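Grondside Rentals Help Desk
Ticket 74: Stack of dishes on the table, still not clean, owner unclear
Unit: Mornberg House, upper kitchen
Opened by: Damilola Etim
Priority: Low (changed from High by help desk) (changed from Low by D. Etim)
Status: Closed, with a grudge 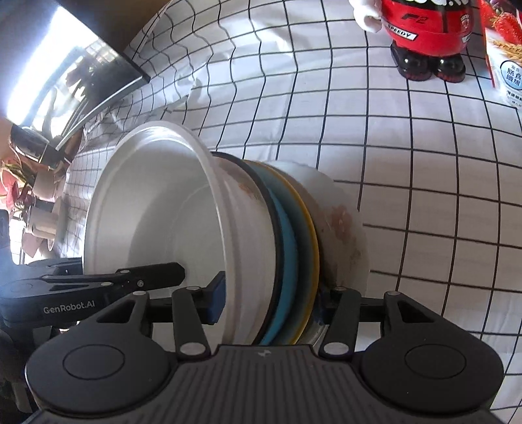
Attachment 1: the stack on its side over the checked tablecloth. White bowl nearest, stained bowl behind it, smudged white plate at the back.

Original report

Submitted Saturday, a little after breakfast, or what would have been breakfast.

I would like to report a fault in the dishes. The fault is that they have been put away as clean and they are not clean. I know this is normally the kind of thing adults sort out in a kitchen, by talking, but the laminated sheet by the fridge says "all kitchen issues to be raised through the portal," so I am raising it.

Affected items: the bowl with the black edge, which has faint brownish spots up the outside, and the big white plate, which has reddish-brown food on its underside. The inside of the white bowl looks fine. I have no complaint against the white bowl.

Steps to reproduce: open cupboard, take out dishes, turn them over.

Expected result: dishes.

Reply from help desk

Hi Damilola, thanks for getting in touch. Have you tried washing them?

Reply from D. Etim

Yes, thank you. I washed the whole stack on Friday night. That is why I am writing to a help desk about it and not to my mother.

Reply from help desk

Understood. To narrow this down, could you tell us:
Were they washed by hand or in the machine?
Which program?
Were they loaded as a stack or separately?
Is this the same problem as ticket 2?

Reply from D. Etim

In the machine. The program with the picture of one glass on it. I didn't load them as a stack, I am not an animal, but I will admit the bottom rack was crowded and the big plate was leaning on its neighbor like somebody waiting for a late train.

Ticket 2 was the smell. The smell is better.

Reply from help desk

The one-glass program is a short rinse for glasses. It never gets very hot and it doesn't run long enough to shift dried sauce. For plates please use the program with the pot on it.

On the leaning: if two plates touch, the spray can't get between them, and whatever is on the back of one stays there. The usual place to find it is the underside of the largest plate, so your report fits.

Please try this and report back:
1. Scrape, then soak the black-edged bowl and the large white plate in hot water with a squirt of dish soap. Twenty minutes or an episode of something.
2. Wipe the undersides with the rough side of a sponge. People skip this.
3. Load with a gap between every piece. Bowls tilted down.
4. Run the pot program.
5. Turn everything over before it goes in the cupboard.

Reply from D. Etim

Did 1 through 4. Result as follows.

Big white plate: clean on both sides. The reddish-brown stuff came off in the soak and I didn't need the sponge, though I used it, out of spite.

Blue plate and yellow-rimmed plate: no change, which is to say clean as far as I could tell, before and after.

White bowl: still the only one of us with nothing to answer for.

Black-edged bowl: spots still there. Fainter, maybe. I have looked at it under the cooker light and at the window and my opinion changes with the weather.

I'd also like it noted that the pot program takes so long that I had lunch off a chopping board.

Reply from help desk

Good progress. If the spots on the bowl don't feel rough when you run a fingernail over them, you're probably looking at a stain and not food. Tea does it, so does tomato. Make a paste of baking soda and a little water, leave it on for ten minutes, and rub in circles with a soft cloth. Please don't use the steel wool under the sink, that's for the oven shelves.

Reply from D. Etim

Who said I was going to use the steel wool?

Reply from help desk

Ticket 75, opened while we were typing: "Does steel wool scratch bowls, asking in general." Same account.

Reply from D. Etim

Fine. Paste applied. Most of the spots are gone. There are two left near the foot of the bowl, and I have decided that they are a feature. Please merge 75 into this one and we'll say no more about it.

While I have you, a question that isn't a fault. All five pieces live in one pile, largest at the bottom, bowls on top, because that's the only way they fit on the shelf. Is there any reason not to? Nkuna in the room opposite says stacking them spreads whatever is on the underside of one into the next, and has been saying it outside my door.

Reply from help desk

Stacking is fine if everything is clean and dry. If a plate goes in with food on its back, then yes, the next one down gets a share. Nkuna has a point. We'd let the pile dry on the rack overnight and stack it in the morning.

Reply from D. Etim

I'll pass that on in my own words.

Resolution notes (help desk)

Cause: short rinse program used for plates; bottom rack overloaded; undersides not checked before putting away.
Fix: soak, pot program, baking soda paste on the black-edged bowl.
Parts used: none.
Follow-up: add a line to the laminated sheet saying which program is which. The current sheet explains the bins in detail and doesn't mention the dishwasher.
Ticket 75 merged.

Reopened by D. Etim

Sorry. The new sheet is up and it's very clear, but it has been taped over the one with the Wi-Fi password.

Closed again by help desk

Password sent by text. Please raise tape issues separately.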